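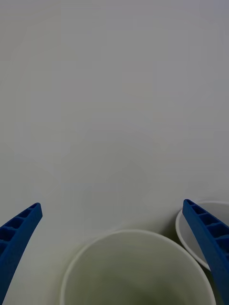

We use cookies to keep you signed in and to count page views. Accept / Settings

Wrist camera loses white bowls on a white table

Posted in March by ulen_bench

I have a small arm on a bench at the Lorside shared shop. Ribbed blue fingers, one wrist camera, picking tabletop items and moving them. Colored items are fine. White bowls are not. The detector finds the rim of the near one when the light catches it, then drops it as the wrist comes down. If a second bowl sits behind a finger, it gets merged with the first or ignored.

Auto exposure is on. The fingers stay in view at all times and they are the darkest, most saturated thing there, so I suspect they pull the exposure around as they open and close. Over 80 attempts I logged, the misses were nearly all white on white.

Has anyone solved this without a depth camera? There isn't much room left at the wrist.

----

korano_k

Lock exposure and white balance before you do anything else. Set them with the fingers fully open and leave them alone. Then mask the fingers. Their position in the view depends only on the opening, so a lookup table with 6 entries is enough.

I would also change the table. A sheet of mid-gray mat costs very little and the problem goes away.

----

ulen_bench

The mat is the obvious answer, but other people at the shop use that surface and I want it to work as is. Locking exposure is fair. Trying it tonight.

----

el_idrissi_b

I disagree on the mat too. If the detector only works on a mat, you have tuned the table and left the detector where it was. Do it in this order:

1. Lock exposure. Put flat markers on the table at known positions and check that they read the same color from every wrist pose you use. One blue and one red is plenty. Keep the area between the fingers clear while you do it.

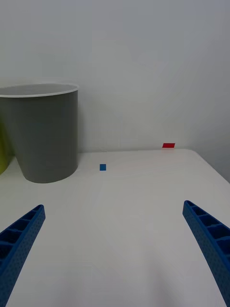 2. Build the finger mask with the same locked settings. If you use a blue marker close to the color of the fingers, mask by position and leave color out of it.

3. Only then look at bowls. Train on rims and contact shadows. The soft shadow where two bowls nearly touch has more usable information than either interior.

4. Light from one side. Flat overhead light removes the shadow you need.

----

korano_k

Step 4 trades one problem for another. Side light gives you glare on anything glossy. My bottles get a bright streak down one side, and the segmenter splits them in two. I went back to diffuse light and kept the mat.

----

ulen_bench

Results after steps 1 to 3. Exposure is locked at 6 ms. The red marker at the back edge reads slightly duller than it should, the blue one is stable. The position mask works. My first version keyed on color and deleted the blue marker along with the fingers, as predicted.

I also ran bottles to check the glare point. The green LINGTEA one lying on its side, cap toward the gripper, does show a faint reflection along the curve of the label.
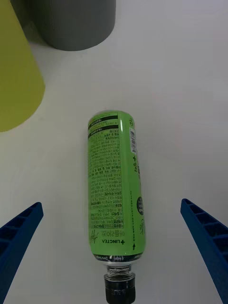
It did not split, though. The label is bright enough against the table that the outline holds. What did go wrong is the clear neck – the box ended at the label and left out the neck and cap, so the computed grasp center was too far toward the base. I added a fixed offset for bottles. Crude, but fine for a bench build.

Bowls are better and still not good. A single bowl is now found from most poses. Two close together merge when the nearer rim is low in the view.

----

el_idrissi_b

A fixed offset will fail as soon as the bottle lies the other way around. Label the cap as its own class and take the direction from that.

For the merged bowls, back the wrist off and take a second view before committing. You are asking one view to show a bowl that is half behind a finger.

----

korano_k

Second view, yes. I do that on every pick and it adds less time than a failed grasp. Still think you should try the mat once, if only to have a baseline.

----

ulen_bench

OK, I will run the mat as a baseline and post both sets of numbers. Cap class goes on the list after that – the labeling will take me a while.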